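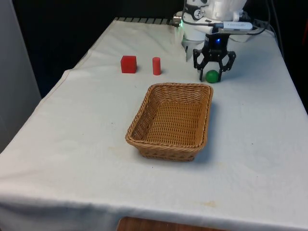

I still don't believe the "natural settling" explanation for this basket, and I'd like the ticket kept open until someone gives me a better one. The complaint is simple. The Nostholm toy basket does not sit flat on a covered table, and when it rocks, the toys beside it move. Support's first answer was that the customer was probably using it on carpet. She wasn't. She had it on a table with a cloth over it, so I set ours up the same way: white cloth, basket near the middle, the red cube and red cylinder out on the cloth behind it and the green ball off the far right corner. The weave tapers in under the rim to a base that is narrower than the top, and that is where I would look first. Carpet has nothing to do with it.

Home > Help > Storage > Open Tickets > Contact

Filed under: Baskets & Bins / Wobble, Fit and Finish

Ticket 497
Opened by: Yetunde Bassey, Odport returns desk
Product: Nostholm toy basket with loose play shapes
Status: Open (was Closed, reopened by me)

What the customer reports

Basket rocks corner to corner when a hand rests on the rim. Ball rolls off if it is anywhere near. She has tried turning the basket around and says it makes no difference. She has also tried the fix on our help page, which is to "press down firmly and allow the basket to relax." I would love to know who wrote that and what they think a basket does when it relaxes.

What I tried

1. Basket straight out of the box, bare table. Rocks. Not much, but I can hear it.

2. Same basket with the cloth under it. Rocks less and makes no noise. So the cloth hides the problem a little, which may be why the last person to look at this closed it.

3. Damp towel over the base for 70 minutes, then a stack of catalogs inside overnight. This is the Civcombe method that Violeta Iturra swears by. In the morning the rocking was about the same. Violeta says it was better. I could not feel any difference and neither could Dayana Contreras, who was not told which basket had been treated.

4. A second basket from the same carton. Sits dead flat, with and without the cloth. Nothing done to it at all.

That last one is the result I keep going back to. If it were the material settling, I would expect both to do it.

On the ball

Milagros Saludo suggested in the notes that the ball is the real fault, that it is out of round or has a flat spot and the basket is getting blamed. Fair enough, I checked.
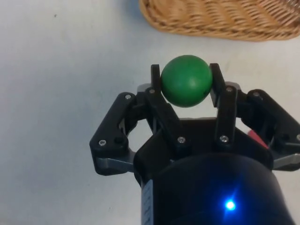 I rolled it on the bare table in several directions and it ran straight every time. It has a small dark speck on one side, which I first took for a dent. I ran a thumbnail over it and felt nothing, and the ball does not favor that side when it stops. The finish is smooth all over. I am not writing up a ball for a speck. Its diameter came out at 63 mm whichever way I turned it, so unless someone has a different ball in mind, that theory is done.

The cube and the cylinder stayed put in every test. They are flat on the bottom, so no surprise there, and it does mean the table was not tilting.

Replies

Macarena Godoy: Ondieki say their baskets are checked on a flat plate before packing. Could this be damage from shipping?

Yetunde Bassey: Could be. The carton had no crushed corners and the good basket was underneath the bad one. I'd want to see the plate check written down somewhere before I lean on it.

Macarena Godoy: Asked them. They will look for it.

Dayana Contreras: Can we at least take the "relax" line off the help page in the meantime?

Yetunde Bassey: Yes please.

Next steps

Customer gets a replacement, checked on a bare table by me before it goes out Saturday. She keeps the shapes. I am pulling 60 baskets from stock to test the same way, no cloth, no towels. Please do not close this one again until that count is in.

Last updated: July, 4:10 pm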